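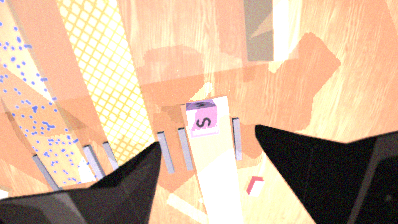
How long is Kennedy Road going to be shut at the Ridton end?

Until the resurfacing is finished, which the council letter puts at 12 nights, 8pm to 5am. Daytime traffic gets through on one lane with temporary lights.

mossy_lane
Thanks, I never got a letter! We're on the odd side past the chapel, so maybe they only did the even numbers. Does anyone know if the 7 bus is still stopping there in the evenings?

Tez1184
It's being sent round by the bypass after 8. I stood there for 30 minutes like a lemon last night before a chap walking his dog told me. There's a notice on the shelter but it's tied on the back, facing the hedge.

gravelpit
Can't say I mind. That road has been a disgrace since October and I've paid for two tyres. A couple of weeks of going the long way is fine by me.

mossy_lane
Fine if you drive, gravelpit. My mum gets that bus home from her shift and the bypass stop has no pavement – she's walking along the verge in the dark.

gravelpit
Fair enough, I hadn't thought about the stop. Still think nights are better than days though. Remember the gas works? Took me most of an hour to get to the roundabout.

Mitra Mousavi
I rang Jindix (they're the contractor, number's on the yellow board) and the woman I spoke to was lovely. She said if you're on foot you can walk through the closed bit, just ask whoever's on the barrier and they'll see you past the machines. She didn't know about the bus, that's down to Vovetti, and they've not rung me back.

Tez1184
Is that both ends or only the chapel end? The lad on the barrier by the garage turned me round on Tuesday's shift pattern or whatever it is, said no one through at all.

Mitra Mousavi
She only mentioned the chapel end, now you say it. I'll ring again in the morning and ask about the garage side.

mossy_lane
Brilliant, thank you Mitra. I'll tell mum to try the chapel end tonight.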